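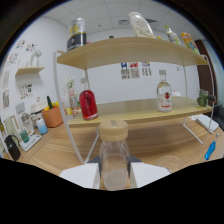 A clear plastic bottle with a beige screw cap, in front of a two-tier shelf on a desk.

HOSISARD QUESTIONS JOB CLAIMS BEHIND VIDA STARTUP FUND

Review of public filings finds fewer new companies, slower payments and more repeat winners than the program's launch suggested

GILLNESS - Hosisard, an independent research shop that follows public spending on small business, today released its review of the Vida startup fund, the grant and loan program the Gillness regional government set up to help young companies hire their first workers. The review asks the region to hold off on a second round of money until it can show what the first one bought.

Vida was announced in January with a promise of 2,509 new jobs. Hosisard went through the award notices, the quarterly filings and the payment records the region makes public, and could match 862 jobs to a named employer. Of the remainder, most appear only as a forecast on an application form. A forecast is a fine thing to ask an applicant for, but the region has been adding forecasts to its running total and calling the sum "jobs supported."

"I have read the phrase 'jobs supported' in every release the region has put out on this, and I still can't tell you what it means," said Michalis Alexiou, lead author of the review. "If a founder writes down that she hopes to hire six people, those six people are in the total. If she hires one, they stay in the total. We asked when the figure gets corrected and were told that would be looked at."

The fund has made awards to 127 companies. Hosisard checked each of them against the business register. Many were trading well before Vida opened, and several had already received money from older regional programs under a slightly different company name. None of this breaks the rules as written. The rules ask that a company be "early stage" and leave the applicant to say whether it is.

Hosisard does not argue that the companies are bad ones. A number of them are making things people buy, including a food packaging maker, a bookkeeping service for trades, and a small firm that repairs farm pumps. Our question is whether they needed public money to do it, and the application form never asks them.

WHERE THE MONEY WAITS

Payment is the part of the program founders complained of most in interviews. The median wait between an award letter and the first payment was 78 days. For a company with a few months of cash in the bank, that is long enough to lose a hire or miss a lease. Three founders told Hosisard they took short-term credit to cover the gap, and one said the interest ate a good part of the grant.

The region has said the delay comes from fraud checks. Hosisard supports fraud checks. The payment records show, however, that many files sat with no activity logged for weeks at a time, after the checks had been marked complete. The region's written reply to our questions did not deal with this point, and it is printed in full at the back of the review so readers can judge for themselves.

THE ROLE OF FUSDEN

Vida applications are scored by Fusden, a private accelerator that also runs its own paid training course for founders. Companies that had taken the Fusden course won awards at a higher rate than those that had not. There may be a harmless reason. People who have been coached on how to write a business plan tend to write better ones, and the scoring sheet puts a lot of weight on the plan.

But the scores themselves are not public, and applicants who were turned down got a form letter with no marks on it. Hosisard asked Fusden whether its scorers step aside when a former student applies. Fusden answered that its staff "act with integrity at all times." We take that to mean there is no written policy, and we would be glad to be shown one.

"I am not saying anybody did anything wrong," Alexiou said. "I am saying that if they had, the paperwork wouldn't show it, and the public is being asked to put in more money on that basis."

WHAT THE REGION SAYS

Officials have described Vida as a success and have pointed to the number of applications as proof of demand. Hosisard is not persuaded. Offer free money and a line will form. The better test would be to follow the applicants who were refused and see how they did without it. The region holds the contact details of every one of them and has not, as far as we can learn, written to any.

The region also says it is too soon to judge. That may well be right. It was apparently not too soon to publish a glossy progress brochure, or to put a second round into the draft spending plan with a bigger budget and the same rules.

WHAT HOSISARD IS ASKING FOR

The review asks the region to report jobs only when a person is on a payroll, and to take them off again when that person leaves. It asks for the scoring sheets to be published with company names removed. It asks for a plain definition of "early stage," with a limit on how long a company may have been trading. It also asks that any firm scoring applications be barred from selling services to applicants during the same round.

We would add a smaller request. The online portal logs founders out after a short idle period and does not save their work. Nearly everyone we interviewed brought this up, some at length, and it would seem to be within the power of a regional government to fix.

Hosisard will brief members of the regional finance panel on Thursday. The session is open to the press, and Alexiou will take questions afterward. A spreadsheet of the matched jobs, with the method used to match them, is available on request. The region has been sent the same file and invited to point out errors. Any it finds will be corrected and the corrections posted alongside the original figures.

ABOUT HOSISARD

Hosisard studies how public money reaches small companies in Gillness and what happens to it afterward. It is paid for by reader subscriptions and does not accept funding from the programs it reviews. It did not apply to Vida.

Press questions should be sent to Michalis Alexiou at the Hosisard office in Gillness.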